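Robot club: cable keeps dropping out during runs, how are other teams doing it?

Posted by Lubis, June 15, 2022

We are a school club entering the Zerncombe sorting challenge in October. Our arm talks to the laptop over network cable and the link drops when the base turns. The log from one practice showed 114 lost messages. The code hasn't changed. Is it the cable or the switch?

Drillus
Probably the cable. Buy a new one.

Cluneo
Swap the cable first, but look at where it runs too. Ours dropped out in the same way and the fault was at the plug on the base, which took a tug on every turn. We left more slack there and fixed the cable to the frame a short way back from the plug. Lost messages went from 305 to 2 over the same routine.

Lubis
Thanks, will try the slack. What do you do with the extra length? Ours ends up under the table.

Cluneo
Spare length on our build is kept out of the arm's reach and tied up before anything is switched on. Wind it into an oval with wide loops, no sharp bends, and put the tie round the top of the bundle while your other hand holds the loops together. I use thin black ties on the white cable as they are easy to spot when you need to undo one. Do one cable at a time and leave the next one loose on the table until you get to it.

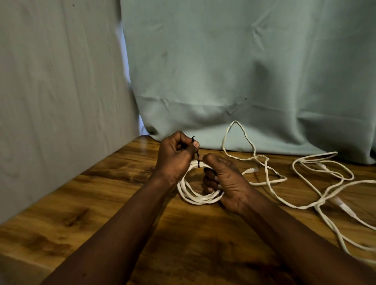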